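The Gauge at Neverero

Short fiction

A gauging station is a pipe, a logger, a painted board and a form. The form is filled in last. This story follows the order of the work.

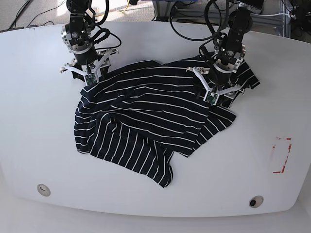
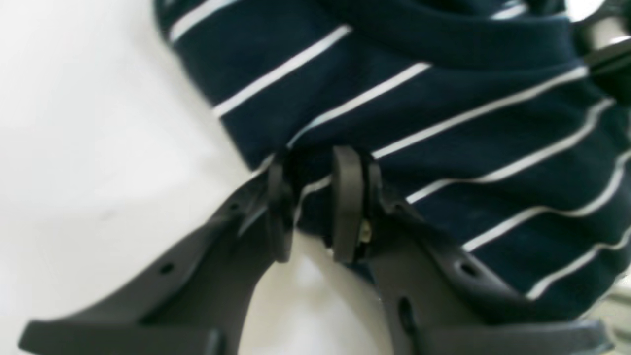
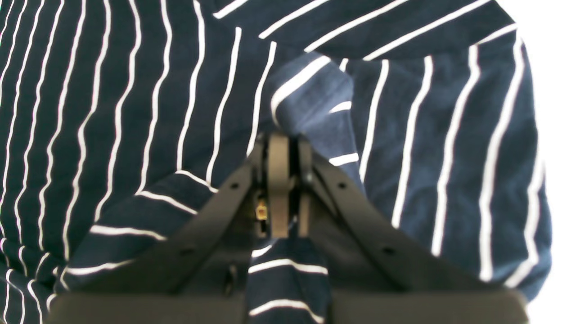
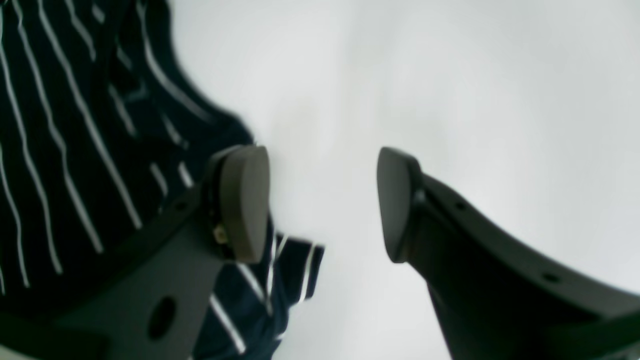 Orora, May 2025

The station at Neverero stands on the left bank of the Horari, upstream of the road bridge. It consists of a stilling well, a pressure sensor on a cable, a logger in a locked steel box and a staff board bolted to the old bridge pier. The board is graduated in centimetres. The logger was made by Yakubu and is of the model the office buys for all its rivers.

I was sent to close it. The instruction came from the district office in Orora on the usual sheet: remove the sensor and logger, photograph the board, cap the well, return the key. The reason given was redundancy. Under the heading for supporting data somebody had attached the stage record for the dry season, which was a straight line at 178.

A straight line can be read in several ways. A river fed by a large spring can hold its level for weeks. So can a river held back by a weir with a careful keeper. The Horari has neither. It rises in peat, and peat gives up its water evenly until the day it has none to give. The office had taken the line to mean a stable reach, and a stable reach does not need its own gauge when there is another one at Orora.

I drove up in the morning with the tool roll, the spare battery and a levelling staff. The levelling staff was not on the sheet. I have always carried one to a closure, as the benchmark ought to be checked before anything is unbolted, and afterwards it can't be.

The river was low. From the bridge I could see the gravel bar on the inside of the bend standing dry along its whole length, with grass started on it. Grass does not start on a bar that has been under water since winter. I went down the bank and read the board. The water was below the bottom plate. There was no figure to write, so I wrote "below board" and the time.

Then I opened the box and connected to the logger. It reported 178, good battery, no faults.

The procedure for a disagreement between board and logger is to repeat both readings. I repeated them. The procedure is then to inspect the well. I took the lid off and put a lamp down it. The bottom was silt, brown and level, with a skin of water lying on top. The sensor cable went into the silt and did not come out of it. The intake pipe, where it should have opened to the river, was a damp ring in the bank with a root across it.

What the sensor had been measuring was the weight of the mud. It had been doing so accurately. The Yakubu unit does not know what is pressing on it, and it had sent its number to Orora every quarter of an hour, where it was received, marked as complete and averaged.

I sat on the bank and ate my lunch. While I was there the woman from the mill house came along the path with a dog and asked if I was from the water. I said I was. She said she had written to the water twice. I asked what about, and she said about the water.

She had a book. She went back for it without being asked. It was a school exercise book with a marbled cover, and in it, for each Sunday, she had put down the level on the board as read from her own side of the river through field glasses. Her grandfather had done it for the mill and her mother had gone on when the mill stopped. She had gone on because the pencil was there on its string. The entries were in centimetres from the time the board was changed, and before that in feet. There was a column for remarks. The remarks were mostly about fish.

I compared her figures with mine as far as mine could be compared. In the wet months they agreed to within what a person can read through glasses in wind. They parted in the second week after the February flood, when hers began to go down and the logger's did not. From then on hers fell a little each week. The last one with a number was 60, and after it she had written "off the bottom" and gone on writing that.

I levelled from the benchmark on the bridge parapet to the board and found the board had not moved. I levelled down to the water surface. I did it again from a second position and closed the loop. The result put the river where her book would have put it if the curve were carried on by hand.

There was then the question of what to do, and it was narrower than it might sound.

The sheet said to close the station. It did not say to close the station if the record was good. A closed station keeps its record as it stands, and the record as it stood showed a healthy dry season flow at Neverero. That figure was already in use. The abstraction licence for the new pumping works downstream had been assessed on it. I knew this because the assessment had been sent round the office with a note thanking us for the quality of the series.

I could take out the sensor, cap the well and put a comment in the remarks box. The remarks box holds a short line of text and is not carried over to the database. I could also decline to close the station and return the sheet with the work not done. There is a code for that. The code is for flood, locked gate or livestock.

I dug out the intake first. This was maintenance and needed no code. The root had to be sawn. When the pipe was clear I bailed the well and shovelled the silt into the feed sacks I use for kneeling on, and when those were full, onto the bank. Under the silt the sensor was intact. I washed it in the river, and since the river had fallen below the level of the intake I had to walk out across the bar to do so. I hung the sensor back at its proper depth, in air, and looked at the logger.

It read zero and raised a fault. I left the fault standing. It was the first true thing the station had sent in some months, and at the next transmission it went to Orora.

I then photographed the exercise book, page by page, on the bonnet of the van with a stone at each corner. The woman held the dog. She asked whether her figures would be used. I said that the office accepted readings from an observer if the observer was registered, and that there was a form. She asked if the form could be dated back to her grandfather. I said I would look at the guidance.

She asked if the river would come back. I said that it depended on the rain over the peat and on how much was taken out lower down, and that a pump downstream does not as a rule lower the water above it, but that a licence given on a wrong figure would take the water the valley below had left. She said that was a long way of putting it. She had seen it lower once, she said, as a girl, but later in the year, with the hay already in.

The telephone rang before I had the lid back on. It was the data desk. They had a fault on Neverero and wished to know whether I had damaged the sensor. I said that I had cleaned it. They said the series had been complete until then. I said yes, it had. They asked whether the earlier values should be flagged, and I said all of them from the February flood, and gave the date from the book. There was some typing. They asked for the basis of the flag. I said an independent observer, a closed levelling loop and a dry intake, and that I would send the pages.

They asked for the observer's reference number. I said it was pending.

The last part of the call concerned the closure. The desk had me down as on site to remove the equipment, and wanted to release the logger to another river. I said the well was clear and the benchmark sound, but that the low end of the range was not covered, and that the station needed a lower plate on the board and a deeper intake before anybody could say what it was or was not redundant to. I was told that this would be a new works request. I said I would raise one. I was told there was no budget heading for works at a closed station. I said it was not closed.

I put the lid on, locked the box and kept the key. On the sheet, against "reason not completed", I crossed out livestock and wrote "river". The tablet version will not allow this, so I did it on paper and posted it from Orora with copies of the book.

The reply came a fortnight later. The flag had been accepted. The licence assessment was to be looked at again, no date given. The works request had been returned for want of a drawing. I made the drawing that evening: the pier, the board, a new plate beneath it, the intake taken down and out past the edge of the bar, and the levels marked against the parapet. In the corner where it asks for the source of the low water level I wrote the name of the mill house and the page of the book.

The form for registering an observer was in the same envelope. It has a space for the start of record. I rang the mill house to ask what year to put, and she went to find the oldest of the books, leaving the receiver on the table. I could hear the dog, and a drawer.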